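Caderno da bancada – março

Chego cedo, ligo a bomba de vácuo, ligo o Otik e fico a tomar café enquanto ele vai a zero. Já me habituei ao barulho. Há um mês ainda dava um salto de cada vez que o segundo eixo destravava!

Ponto da situação, para quem pegar nisto no turno da tarde: a célula de embalagem está a funcionar com a receita 6, a garra está com os dedos macios (os novos, da Promus) e o tapete de entrada está na velocidade 3. Não mexam na velocidade sem me avisar, por favor, que ontem alguém mexeu e passei metade da manhã à procura de um problema de visão que afinal era só o tapete a correr demais.

O trabalho desta semana são as embalagens de importação. Chegam à Gumeo em caixas grandes, misturadas, e a nossa parte é separar, virar com a face impressa para fora, colar a etiqueta em português e voltar a encaixotar. À mão fazia-se sentada, duas pessoas frente a frente, uma virava e a outra colava. Fiz isso muito tempo e conversava-se imenso. Agora o braço vira, a etiquetadora cola e eu fico de pé entre as duas coisas a resolver o que corre mal.

E o que corre mal, nesta altura, é quase sempre a aproximação. A câmara do pulso está montada muito junto aos dedos, e quando a garra desce para pegar, a embalagem enche-lhe a vista toda. Se o programa ainda não decidiu onde está a aresta, já vai tarde.

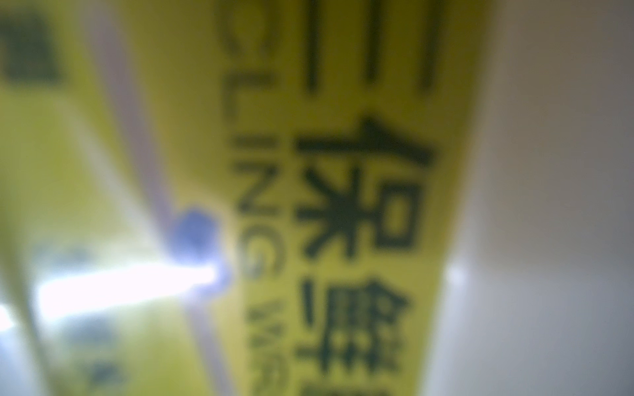
Para quem não lê chinês (eu também não lia, mas com tanta caixa uma pessoa vai aprendendo): 保鲜 quer dizer manter fresco, conservar. Serve-me de referência para saber se a embalagem vem direita ou de cabeça para baixo, e passei a usar a coluna dos caracteres grandes como guia, porque são grossos e aguentam bem o desfoque. As letras pequenas, esqueçam. A esta distância não se aproveita nada delas.

O outro aborrecimento são os reflexos. O amarelo em si não dá trabalho nenhum, mas qualquer risco de luz branca atravessado em cima de uma superfície e o detetor de arestas agarra-se logo àquilo como se fosse o canto da caixa. Experimentei tapar a luminária de cima com papel vegetal e fita (ficou feio, eu sei, mas é para ficar até chegar o difusor a sério). Melhorou um bocado com as embalagens sozinhas. Com duas encostadas continua teimoso – vê a folga clara entre uma e outra e hesita.

O que experimentei hoje, por ordem:

Subi o ponto de decisão, para ele escolher a aresta antes da descida final. Gostei. Fica assim.

Baixei a exposição da câmara do pulso. Não gostei, perdi contraste na tinta escura. Voltei atrás.

Afastei as embalagens à entrada com uma calha de cartão dobrado. Resulta, mas o cartão não vai durar e alguém tem de o ir endireitando, e esse alguém sou eu. Pedi uma calha a sério à oficina da Wainwright.

Passámos 1045 embalagens até à pausa da tarde, contador da etiquetadora. Deixo o número porque mo pediram, mas não façam grandes contas com ele, que a manhã teve paragens para os ensaios.

Agora a parte que não cabe na folha de produção. Perguntaram-me no refeitório se isto é melhor ou pior do que antes, e eu respondi que as costas me doem menos e a cabeça mais. É mesmo assim. Já não me dói o pulso direito ao fim do dia (quem virou caixas naquela mesa sabe do que falo) e isso para mim vale muito. Mas antes podia ir a pensar na vida enquanto as mãos trabalhavam, e agora não posso, tenho de estar atenta ao som do vácuo, à luz, ao tapete. Ao almoço estou mais cansada e não sei explicar bem de quê.

Também acho que devíamos falar da rotação. De momento só 2 de nós sabem recuperar a célula quando ela para a meio de uma pega, e quando uma está de folga a outra não larga o posto nem para ir beber água. Quem quiser aprender que venha ter comigo depois das 3, que é quando isto acalma, e faz-se com a máquina parada, com calma, as vezes que forem precisas. Não é difícil! A primeira vez assusta, à terceira já se faz a falar de outra coisa.

Ah, e sobre a categoria: continuamos todas como embaladoras no papel. Perguntei outra vez. Dizem que está a ser visto.

Para amanhã: repetir o ensaio das embalagens encostadas com o ponto de decisão mais alto, limpar o vidro da câmara do pulso antes de arrancar (há uma dedada, desconfio que minha), trocar o filtro da bomba e ver se sobrou fita.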